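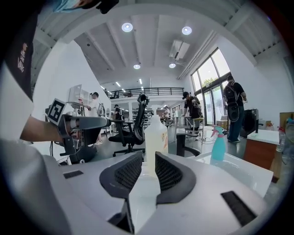
**driltitz_rui**
Pessoal, estou a rever as regras de coleta com garra manual e empaquei numa coisa: quem faz a limpeza da mesa antes do turno? Na Flirstead a norma diz que frasco de spray só entra na bancada se for objeto da tarefa. Eu acho ótimo!

**vuong_lab**
Discordo um bocado. Se tirar tudo, a mesa fica artificial e o modelo só aprende mesa arrumada... Eu deixo ficar, mas anoto na ficha.

**driltitz_rui**
Anotas onde? A nossa ficha tem 4 campos e nenhum serve para isso.

**Xuân Võ**
No campo livre, ué. E para mim o mais chato é o marcador: conferir o suporte a cada 200 episódios, no máximo. No lote de agosto a gente foi deixando e tive de refazer por volta de 255 (que raiva).

> conferir o suporte a cada 200 episódios

**tovedel77**
200 é muito! Eu confiro em cada pausa, leva um minutinho. E cadeira com rodízios fora do caminho de quem anda de garra na mão, isso devia ser regra escrita.

**vuong_lab**
Na cadeira concordo. No spray continuo teimoso :)

**driltitz_rui**
Tá, ponho a cadeira e o marcador no rascunho. O spray fica em aberto até sexta.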